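Shelf spacing in a narrow storage room, mixed sizes

Posted by Stamatia Kalogeropoulos in Storage and Shelving

I am redoing the storage room at our place in Nollside. The back wall is 199 cm wide and the ceiling is at 265 cm (the plans are metric, sorry). I have two Lascombe uprights with slotted brackets and three deep shelves. The items vary a lot: paper goods, a vacuum, long cardboard tubes, bins with lids.

At the moment the shelves are evenly spaced. The tall things don't fit anywhere and the short things waste most of the height above them. The bottom shelf also sags slightly in the middle. Should I change the spacing, buy more shelves, or both? I would like to finish by Monday.

Abílio Peixoto

Change the spacing first. Even spacing only works when the contents are all the same height. Take everything out, sort it by height on the floor, and measure the tallest item in each group. Add two fingers of clearance for lifting and set the brackets from that. Heavy items go low, between knee and waist. Paper goods can go at the top.
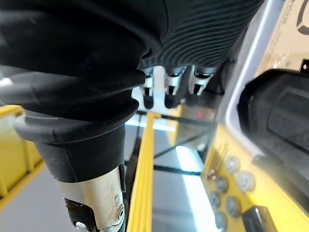 Leave the floor level open for anything on wheels or anything too awkward to lift. The long tubes should stand upright in a corner with a strap across them at mid height. If they lie flat on a shelf they will roll, and you lose the full width of it.

On the sag: two uprights are not enough for a shelf that spans most of that wall. Add a third in the center and screw it into a stud. Check that the slots line up with the outer pair before you drill the second hole. A level laid across all three brackets is the easiest check. If the shelf has already taken a bend, turn it over when you put it back.

Ernő Major

just buy a freestanding unit. less drilling

Ifigeneia Pappas

The third upright is the right fix. A few additions.

Lascombe changed the slot pitch at some point, and older uprights do not match the current ones. Hold the new one against an old one before you cut anything. If they don't match, Lorkton sells a plain bracket that screws directly to the stud and can be set at any height.

Also check which way the door swings. I set my lowest shelf in April and had to move it up one slot so the door handle would clear. Label the shelf edges and not the bins, or the bins will end up anywhere.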